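Lists > Longbox-L > Continuity and Reprints > Thread: Which Lady Nidavik died?

Posted by Oksana Moroz, August, 9:40 pm
4 replies | 2 shares

Alaric Esposito wrote:

> I'm trying to write up Lady Nidavik for the character index and I've hit
> a wall. She dies at the end of the Gallmont Siege, on the page, with a
> funeral and everything. Then she's alive in the Umcombe annual, running
> the smuggling ring as if she'd been on holiday. Is there a story in
> between that I haven't got? Or is it a different woman using the name?
> My copy of the letters page just says "all will be revealed," and as far
> as I can tell nothing ever was.

Alaric,

You haven't missed a story. You've missed a caption, and you can be forgiven for that, as it was lettered in yellow on a slightly different yellow.

By my reckoning there are four Lady Nidaviks, and the index really ought to give them separate entries, even if it makes the page look like a phone book.

The first is the baroness from the early Vrettos stories. She has the cane and the grudge against the harbour police, and she retires to the mountains with her winnings. She never dies. Every writer since has forgotten this, including the one who invented her.

The second is the niece, who takes the name and the cane and is the one killed at Gallmont. The funeral is hers. If you look at the mourners, the old baroness is standing at the back in a grey veil, which I take to be the artist's idea, as nothing in the dialogue refers to it.

The third is the one giving you grief. The caption in the Umcombe annual says, "Few knew the Baroness had returned to take up her niece's colours." So it's Lady Nidavik I again, out of retirement, only by then she's drawn as a woman of thirty with a completely different nose. The reprint collection drops the caption altogether, and that is why half this list thinks she came back from the dead. I've been counting her as a third on the grounds that she behaves nothing like the first. The original baroness wouldn't have trusted a talking leopard with the payroll.

The fourth is the impostor. I'd rather not discuss the impostor, but she does have speaking lines, so in she goes. 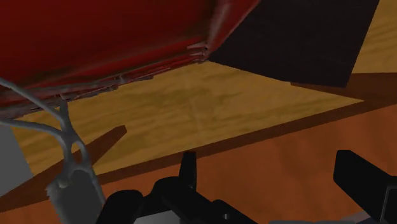 As for how to order the entries, I'd go by first appearance and put the disputed issues under the third with a note. Please don't use the numbering from the old handbook. It calls the niece "Nidavik III" because whoever compiled it was counting the leopard, who wore the cloak for a single issue while everyone else was in gaol.

You also asked me off-list if the Siege was any good. It's 600 pages in the collected edition and I'd save perhaps the bit on the bridge. Everyone in it behaves as though they've been swapped with somebody else from a cheaper comic. The Harbourmaster, who spent years refusing to carry so much as a stick, blows up a cathedral in the second chapter and is favourably remembered in the last. Vrettos himself gets a beard and a drinking problem, and both are gone by the next issue.

If you want the caption for yourself, I can copy out the page and post it to you. My annual is missing its back cover and has somebody's grocery list on the inside front, but the yellow on yellow is all there. Bring a good lamp.

I'd still like to hear from anyone who owns the Umcombe annual in the overseas printing. I've been told the caption is in black there, and that it says "cousin" instead of "niece." If so, Alaric, we're up to five, and I'm sorry.

Oksana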